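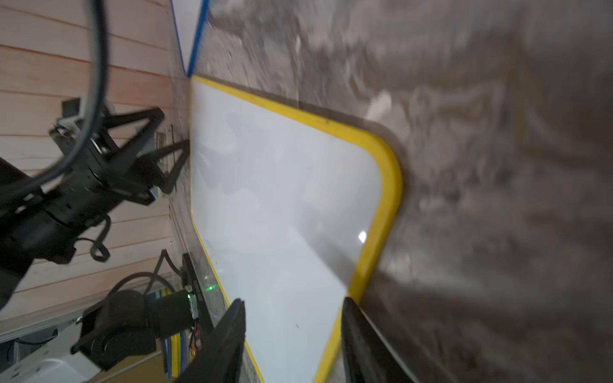 Figure 1. Whiteboard with yellow frame.

Changing the Song: How a Town Argues About Its Official Anthem
Final report, Civic Life seminar
Submitted by Cremilda Miranda
Faculty adviser: Auður Sveinbjörnsson

1. Background

The town of Potgieter has an official song. I lived there for 18 years and learned this in February, from a flyer under my windshield wiper demanding that I help save it.

The song is called "Altaretti, Our River," after the river, and it was adopted by the town council to be sung before council meetings, high school graduations and the Founders Supper. It has four verses. The trouble is in the third, which thanks Providence for clearing the valley of "an idle people" so that the mill could be built. The people in question were not idle. They were fishing, and according to the county history they went on fishing two miles downstream for a long time afterward, within earshot of the song.

A residents' group called Tanance asked the council to retire the song. A second group, Keep the Verse, formed within the week. My project follows the argument from the first petition to the council vote and asks a plain question: when people fight about a song, what do they think they are fighting about?

2. Method

I attended every public session on the subject, read the letters page of the local paper, and interviewed 34 residents. I had planned on more, but several people who had written very long letters to the editor told me they preferred to stay out of it.

Interviews ran from ten minutes to one that began at 4 p.m. and ended when the respondent's dinner did. Each person was asked whether they supported retiring the song, whether they had sung it in the past year, and whether they could recite any part of it. My adviser suggested the last question. I thought it was a bit mean and I am grateful for it.

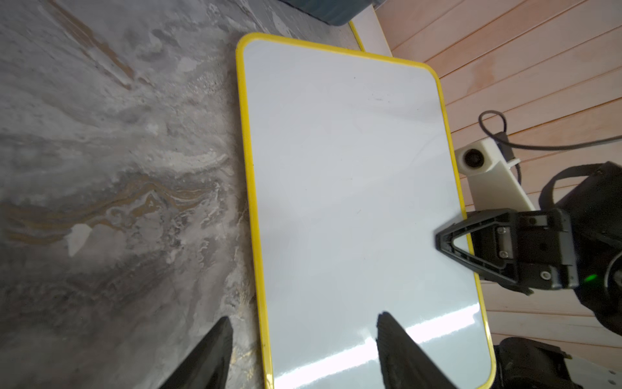

Answers were coded by hand into themes: history, religion, cost, outsiders, manners and "other." The category "other" grew until I had to split it, and one of the pieces was parking. I left parking in the totals, though I still can't explain how it relates to the song.

3. Findings

Of the 34 people interviewed, 27 had a firm opinion on the song. Five could recite a line of it. Two of those five recited a line from a different song.

The petition to retire needed 500 signatures to force a hearing and got there in nine days. Keep the Verse then filed its own petition, which asked the council not to hold the hearing, and presented it at the hearing.

Supporters of retiring the song talked mostly about who had to stand there while it was sung. One woman, whose family name is on the old fishing leases, said she had mouthed the third verse at her own graduation and had been annoyed about it ever since. Opponents talked mostly about who was asking. The word "outsiders" came up in most of the interviews on that side, and it was applied to Tanance's chair, who was born in Potgieter, moved to Ovent for college and came back. Ovent is 42 miles away.

Very few people on either side defended the third verse as written. The usual position among opponents was that the verse was unfortunate but that removing it would lead to something else being removed. When I asked what, I was given the bandstand, Christmas and the angle parking on Main Street. (See above on parking.)
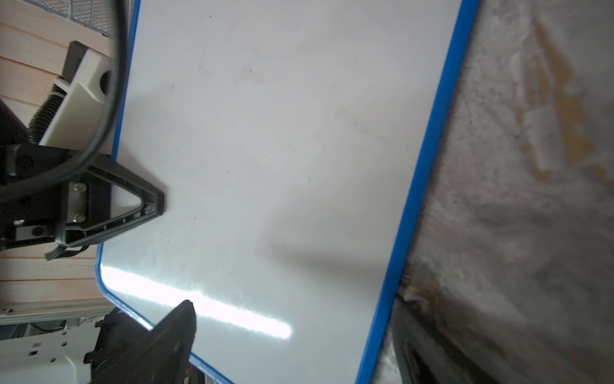

The council's first solution was to sing only verses one, two and four. This lasted for one meeting. The fourth verse opens with "And so," and refers back to the third, so that the town appeared to be giving thanks for an event it had declined to name. A councilman proposed humming. The motion got a second.

In the end the council voted four to three to make the song "ceremonial," a word the ordinance does not define. Tanance understands it to mean that the song is retired. Keep the Verse understands it to mean that the song has been promoted. Both groups put out statements thanking the council.

4. Limitations

My sample leans toward people who go to council meetings, and they are older and better supplied with folding chairs than the town in general. Only six respondents were under 30. I also grew up there, and three of the people I interviewed had taught me in elementary school. One corrected my grammar on the consent form.

I did not speak to anyone at the mill, which is now a gym.

5. Further work

The word "ceremonial" will have to mean something by the next Founders Supper, when somebody either strikes up the piano or doesn't. I would like to be in the room. Professor Sveinbjörnsson has pointed out that two nearby towns borrowed the same tune for their own songs, with different words, and a comparison would make a better paper than this one if someone can get hold of the sheet music. The Potgieter library's copy is checked out and overdue.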